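3.2 Loose AA cells and how they come to rest

Most of the cells in our material reached us loose. Of the six households that took part, only the Wendt household kept spent batteries in anything with dividers, and even there the AA cells had been tipped in on top of the rest. The others used a jar, a freezer bag, a drawer by the back door or, in one case, an old Wiegand biscuit tin whose lid no longer closed. We recorded 599 cells in all. AA was by far the most common size, with AAA second and the larger sizes turning up mostly in ones and twos from flashlights and a kitchen scale.

Loose storage matters for two reasons. The first is contact between terminals. A cell that has been thrown out as empty often still holds some charge, and when the positive end of one cell touches the negative end of another, current can flow through whatever closes the loop. With alkaline AA cells the likely result is warmth and, over months, leakage. With a coin cell or a lithium cell in the same jar the result can be worse. The second reason is plain inconvenience. People who had to pick through a mixed container told us they put the job off, and the container filled up.

Earlier work by Kohlhase and Harms treated a container of loose cells as a random pile. We do not think this holds for small numbers of cells on a flat surface. A cylinder rolls in one direction only, and it stops when it meets another cylinder or loses speed. When two cells meet side by side they tend to stay together. When they meet at an angle, one often ends up lying across the other or resting against it. A spread of cells therefore breaks up into small groups with open space between them. Figure 2 gives a case of this on a matte black surface: AA cells with copper-colored bodies lie in pairs and in a group where they cross at different angles, while one pair has settled parallel.
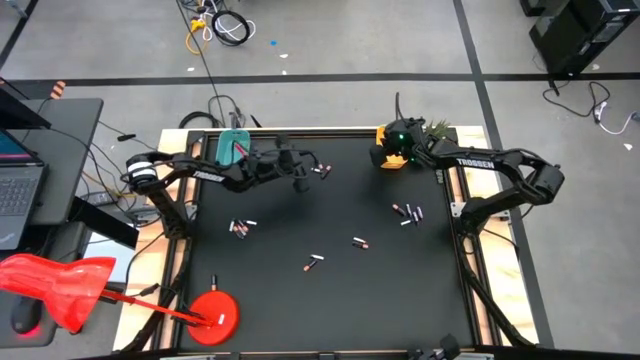
We used three terms when coding the groups. A "parallel pair" is two cells whose long sides run the same way and lie next to each other, touching or nearly so. A "crossed group" is two or more cells whose axes meet at a clear angle. A "single" is a cell with no neighbor within one cell diameter. Oprea and Stöcker coded the same tips separately and then compared sheets. They disagreed mainly over pairs at a slight angle, which one coder had called parallel and the other crossed. We settled on a limit of 5 degrees and recoded everything tipped before August.

Surface made a bigger difference than we had planned for. On a bare table the cells ran a long way and a few went over the edge, so those tips had to be repeated. On a folded dish towel they hardly moved from where they landed, and crossed groups were much more common. A dark, dull surface was the easiest to code from - cell ends stood out well, and there was little glare off the metal. Dark cell ends were the exception. On several brands the black band sits at one end of the wrapper, and against a black background that end can be hard to make out, so the cell looks shorter than it is. Where a coder was unsure which end was which, the cell was entered as "end unclear" and left out of the terminal counts.

Households sorted the same cells afterward at their own tables, with no instructions beyond a request to work as they normally would. Most began by pulling the AA cells toward them and leaving the odd sizes where they were. Parallel pairs were usually picked up together. Crossed groups were first pushed apart with a finger, and in the Lumville household this was done for the whole table before a single cell went into a box. Two people lined the cells up with all the positive ends facing the same way. One of them said she did this with new batteries too, and had never thought of it as a safety measure.

The cardboard trays we supplied (Foltum, medium) turned out slightly too deep for AA cells lying flat. A short cell at the bottom was awkward to lift out, and several people turned the tray over to empty it, which put the cells back into a loose spread. We return to tray depth in Section 4.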